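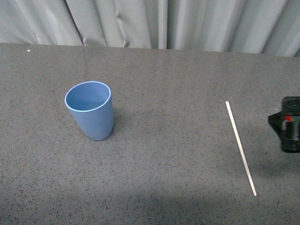

Osonov Shared Workshop: Arm Build Group
Minutes of the meeting held 28 June 2025

Present: Olaia Soler (chair), Naheed Usmani, Selina Zaugg, Maximiliano Soler
Apologies: Ainhoa Urquijo
Minutes: Selina Zaugg

1. Last minutes
Agreed with one correction. The spare motor driver was lent to us by Fallia, and we are allowed to keep it until August. Naheed has written to say thank you.

2. Stick and cup task
Most of the meeting went on this, and happily so! The job is still the same: pick the stick up off the table and stand it in the blue cup. Naheed went through the approach. She wants the wrist turned before the arm comes down, so that the stick already lies between the open fingers and there is no last-minute twisting near the table. Everyone liked this. Maximiliano asked whether it would cope with the stick lying at other angles, and Naheed thought so, as long as the wrist camera can see a good length of it.
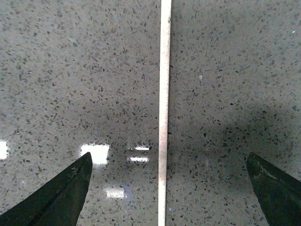

Wrist camera, stick between the open fingers.

There was a long chat about reflections. The table is speckled and picks up the ceiling lights on one side, and Selina would like the stick-finding code to ignore small bright patches altogether. Olaia suggested trying a cloth over the table first, which costs nothing. We will try both and compare. Naheed pointed out that a cloth may ruck up under the fingers, so it needs clipping down at the corners.

3. Cabling and the elbow
Maximiliano has redrawn the cable run and brought the drawing, now on the wall by the sink. He would like a bit more slack at the elbow and a proper clip further along, as the old tape keeps letting go.

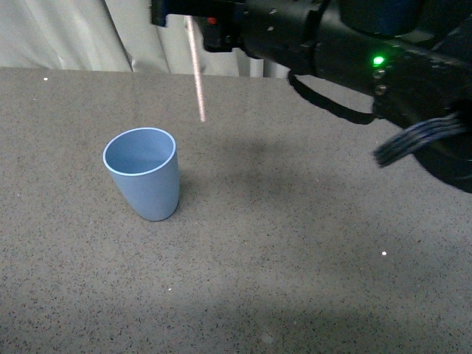
He has 4 printed clips ready and will fit them before the next session. Olaia asked that the power be off at the wall while he does it, please, and the plug left where people can see it. Selina wondered about a sleeve over the whole run. Beletti do one by the metre, so she will get a price. Naheed is very keen on orange. No decision on colour.

4. Software
Selina has moved the motion scripts into one folder, which we are calling Thaweesak from now on. Anyone with older copies on their own laptop should delete them. Saved arm positions now have names you can read, which makes it a joy to work with. There are 93 of them and plenty are duplicates, so Ainhoa will be asked (nicely) to help weed them out.

5. Open afternoon
We would love to show the arm to other members in August. Olaia proposed five short turns with a break between them, and a taped line on the floor for people to stand behind. Agreed. Naheed will write a one-page sheet for visitors and Maximiliano will bring the long extension lead. Selina's write-up of the build is nearly done and she read us the opening, which went down very well. It will go on the workshop page under the heading below, and comments are welcome before then.

Standing a Stick in a Cup

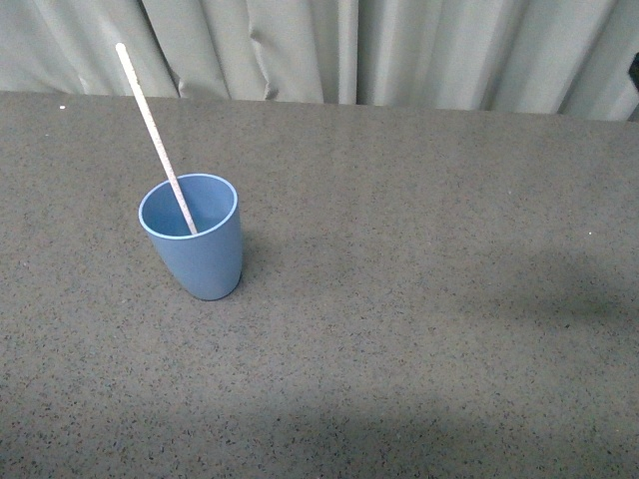 3 min read

We started with the plainest job we could think of, and it has kept us cheerfully busy ever since. A stick is thin, a cup is only so wide, and the arm has to get the tip over the rim before it lets go. Come and have a look, and bring your questions!

6. Any other business
Hex keys: please put them back in the tin. The small one is missing again.
Olaia has a second cup at home, a bit narrower, and will bring it along for anyone feeling brave.

Actions
Naheed: wrist turn before descent; visitor sheet
Selina: bright patch filter; price for sleeve; finish write-up
Maximiliano: fit clips; extension lead
Olaia: cloth and corner clips; ask Ainhoa about saved positions; floor tape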